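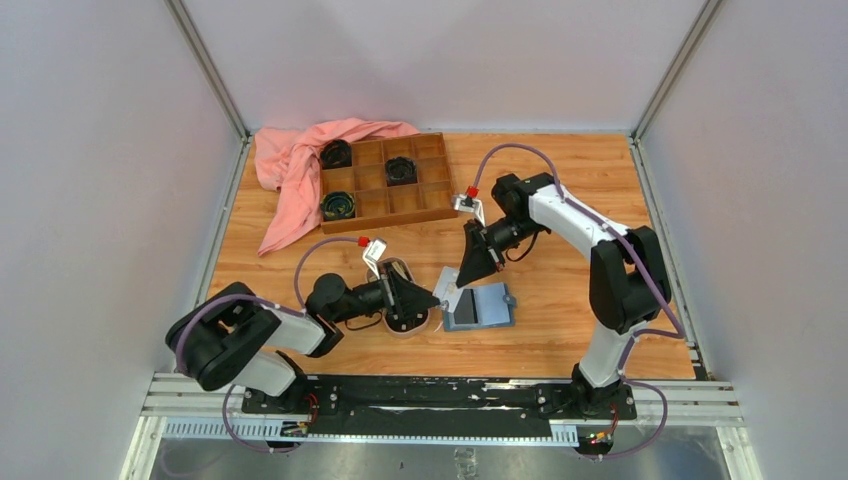
Do I need an appointment to use the reading room at Dernwood?

Only for the Farnix recordings and anything kept offsite. Everything else, walk in, sign the register, ask at the desk.

Reading room news, 18/06/2021

Quick one this month, we're short on hours and the boxes keep coming.

The Moulin Theater papers are open at last. 588 folders, mostly programs and contracts, plus the touring letters which people have been asking for since forever. Finding aid is online. Box 4 is still closed, mold treatment, hopefully back in August. Please don't request it before then, the system will let you and then we have to cancel it by hand.

Copies: limit is now 1000 pages per reader per year. Was higher, the scanner couldnt take it. Your own phone is fine, no flash, and write down the folder number as you go. We can't work out a citation from a photo of a letter with nothing else in it. We've tried.

Ostus catalog: new login page. Old passwords don't carry over, so reset yours before you come in. If the reset email doesn't show up check spam, then call.

Offsite requests need three working days. Not counting the day you send it. Requests in after noon go in the next morning's batch.

Pencils only, same as ever. Lockers take a quarter, you get it back.

Still looking for posters and ticket stubs from the old Dernwood ballroom, any year, any condition. Loans okay, we scan and return. Bring them to the side enterance, front steps are being redone.

Next issue when theres time.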